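Two-gripper bedroom sets, how messy is too messy?

Started by laundrygoblin, January 25, 2023

laundrygoblin wrote:

Hi all, long time reader, first real post. I've been doing home recordings with the hand-held grippers for the Wernarico folding set, and I'm on the bedroom part now. My list asks for 500 good takes across bedding, hanging clothes and small stuff, and I have 213 accepted so far. The rest are sitting in review or came back to me.

My question is about clutter. The review notes on my last batch said "background too busy" on a whole run of blanket takes. But the sign-up page says to record in real homes! I can't do real home and bare walls at the same time, can I? I've got a rack full of clothes next to the bed, a vanity with the usual junk on it, and a big duvet that never lies flat. I like it that way for the recordings. The model is supposed to end up in places like this.

Same room I've been using all month:
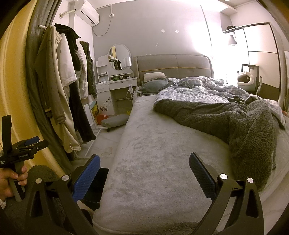

Page 2 of 4

pinwheel_joe wrote:

I'd leave the vanity alone and argue the point with review. I did 184 takes in my sister's spare room before anybody said a word about background, and then they bounced nine in one go. I asked for a second look and got seven of them back. Sometimes it's just who opens your batch.

What I would change is the bed. You've got a grey blanket in front of a pale grey duvet, on a pale sheet, with grey pillows. I have trouble telling where the blanket stops, and I'm a person (mostly). If you own anything red or striped, fold that.

Zuweira Kpodo wrote:

I review for the Flasmont set, so a different project, but we get the same complaint. I'm going to disagree with Joe about the colors. Grey on grey is worth having. People own grey blankets! If every take is a red towel on a white sheet, the thing learns red towels and then falls apart in a normal bedroom.

When I mark something as busy I mostly mean I can't tell what the take is about. Start with both grippers up where I can see them, go to the item, do the one thing, let go, stop. If you wander past the clothes rack on the way and give a sleeve a little tug, I have to guess whether the sleeve was part of it.

laundrygoblin wrote:

Oh no. I do tug sleeves. I straighten things as I go, it's a whole personality problem.

So if I keep the room and cut the wandering, you'd pass it?

Zuweira Kpodo wrote:

I would. I can't speak for Wernarico.

sterkwood_refugee wrote:

Came over from Sterkwood, where we had to clear everything within arm's reach before every take. It was awful and I don't think it helped. They wanted 3,000 takes out of a group of us and by November the whole lot looked like the same hotel room. I say leave the mess.

One thing though, are you doing the small objects in the same session as the blankets? I never could. My hands get lazy after the big soft stuff and I start squeezing way too early, before the pads are even lined up.

laundrygoblin wrote:

Same session, yeah, and yes to the lazy hands. The little black box thing is my nemesis. I come in a bit high and then have to fish for it. Grabbed a still from right before the squeeze so you can tell me what I'm doing wrong:
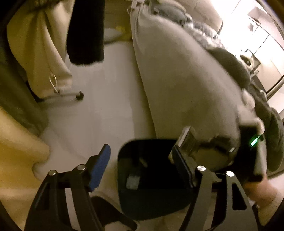 Lining up on the black box, pads still open

pinwheel_joe wrote:

You're high, yeah. The box is sitting lower than your pads. Drop your wrist before you close, then squeeze slow. Also it's a black thing between black fingers, so go slow for the viewer's sake too. The blue pad is the only part of that my eye goes to right away.

Johanna Schwaiger wrote:

I'd keep some of the high ones. Does your project take corrections? On Tavares we were allowed to hand in takes where you line up badly, notice, and fix it, as long as you tagged them. They told us a learner that only ever gets perfect approaches has no clue what to do once it's a little off. I loved those takes because I'm clumsy and for once it paid.

Don't do it on purpose though. Faked fumbles look really fake (I tried).

pinwheel_joe wrote:

Corrections are fine if there's a tag for them. If there isn't, it just goes in as a slow messy grab and somebody has to throw it out later. I'd ask first.

laundrygoblin wrote:

There's a "retry" box on the upload form and I've never once checked it. Going to write to them tonight and ask if that's what it's for.

Plan for now: room stays as is, hands off the sleeves, small objects first while I'm fresh, blankets after. Joe, I do own one striped towel and I'll throw it in for a few takes so you can rest your eyes.

sterkwood_refugee wrote:

Post what they say about the retry box please, I start with them next week and I fumble everything.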